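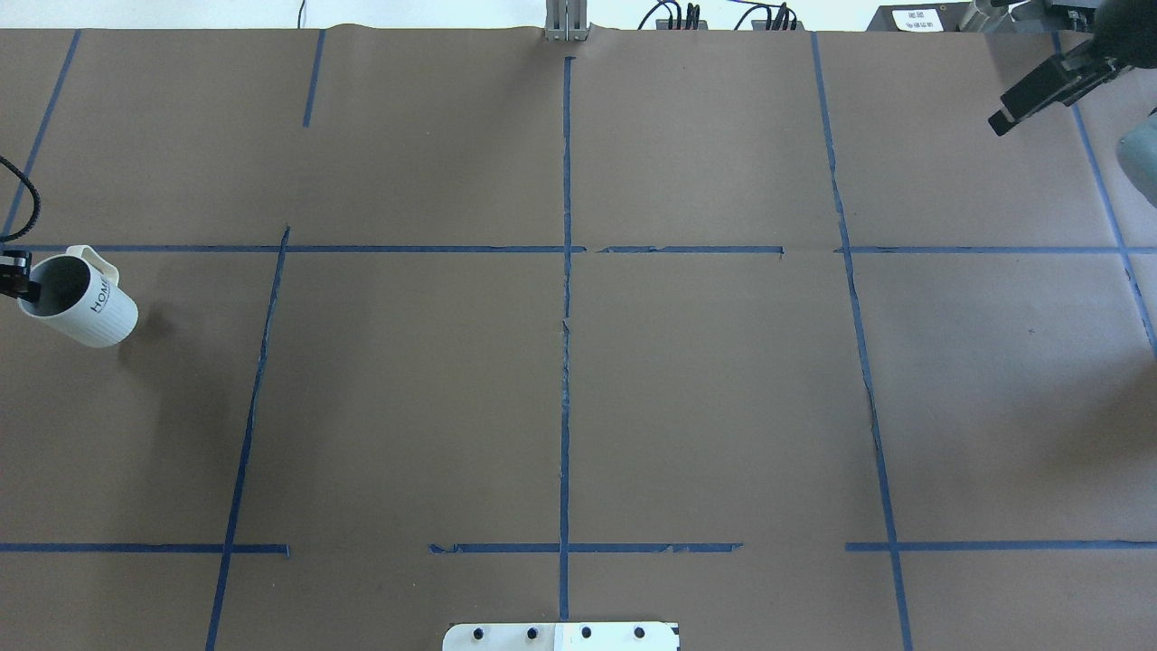 Robot Work Cells, Handout 4: Surface marking and the shared table
Estham Technical College, evening section
Notes by Latrice Tran. Typed fast, check against your own.

Read before lab. Bring it with you, last time half the room was sharing one copy.

Where we left off: risk assessment covers the arm, the tool, the part AND the surface. People skip the surface. Tape, paper, mats, all of it counts as part of the cell and goes on the cell sheet.

Why grids at all
- Repeatable start positions. "Mug in the middle left box" means the same thing to the morning group and the evening group.
- Tells people where hands may go and where not.
- Gives you something to compare against when the camera mount gets bumped.
A grid is not a safety device. Write that down. Tape on a table does not stop anything. Stop function, speed limit, guarding, those are separate and come first (handout 2).

House rules for tape
1. One color per meaning. Blue = work regions. Don't use blue for cable routes becuase it was the roll you had.
2. Press flat from one end to the other. No twisting, no folding lengthwise. A creased strip has a different width every inch and your edge detection will follow the creases.
3. Tear less, cut more. Ragged ends are where peeling starts.
4. Gaps in a line: allowed if the cell sheet says so. Otherwise patch before running.
5. At crossings decide which strip goes on top and do it the same way across the whole grid.
6. Wipe the surface first. Specks under tape stay under tape.
7. Old line out of place? Pull it up. Never lay a second one beside it and "remember" which is real. 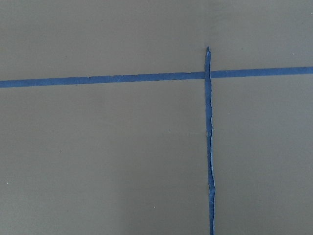 Trinity Haddad wrote back on the draft of these rules that number 2 is too strict for a teaching lab, that she would sooner see students relay one bad strip and log it than spend a whole session on tape, and that the rule ought to say what width error is acceptable. Fair. We don't have a width number yet. Until we do: if you can feel the ridge with a fingertip, relay it. If you can only see it, log it and carry on.

Her other point was the log itself. Agreed, and it's now part of the grade. See below.

Cell sheet, minimum contents
- surface type and color
- tape color and what it means
- which regions are in use today
- objects, one line each, with start region and pose (upright, on side, upside down)
- gripper type, payload, speed setting
- who holds the stop
- initials at start and end

Pose matters more than people think. Cup on its side and cup upright are two different tasks, with diffrent grasp points and different ways to fail. Rim grasp: one finger inside, one outside, check finger thickness against the opening BEFORE the run. Don't write "cup" and leave it.

Two arms on one table
- Each region belongs to one arm at a time. Shared regions need a handoff rule, in writing.
- Waiting arm parks above the table, clear of the other arm's path. Parked is not the same as stopped. Treat as live.
- Cables: look at the full reach before first motion, not just home pose. Coiled cable still catches.
- Reduced speed for any first run after a change. A new strip of tape is a change.

Worked case (Celumlow, from the reading)
Sorting cell, 4,000 cycles planned. Line relaid at a shift change, no entry on the sheet. Placements drifted and it was caught at cycle 2,566, when an operator compared the table to the printed layout. Nobody hurt, lots of rework. Question for discussion: which line on the cell sheet would have caught it sooner? Mac Mathúna argues for a forced check every 500 cycles. I'd put the check at the shift change itself. Come with an opinion.

Inspection
Start of session, end of session, and after anything touches the surface. Takes 15 minutes the first time, much less later. Go along each line by eye, then open the wrist camera view and do it again. You will find things in the second pass you missed in the first.

If you find a fault mid run: stop, note the cycle, fix, initial, restart slow. Do not fix tape with an arm powered and in reach. Not even a corner.

For next time
- Read the Tona checklist, all of it, incl. the appendix
- One completed cell sheet per pair
- Bring scissors

Handout 5 is end effectors, goes up in October.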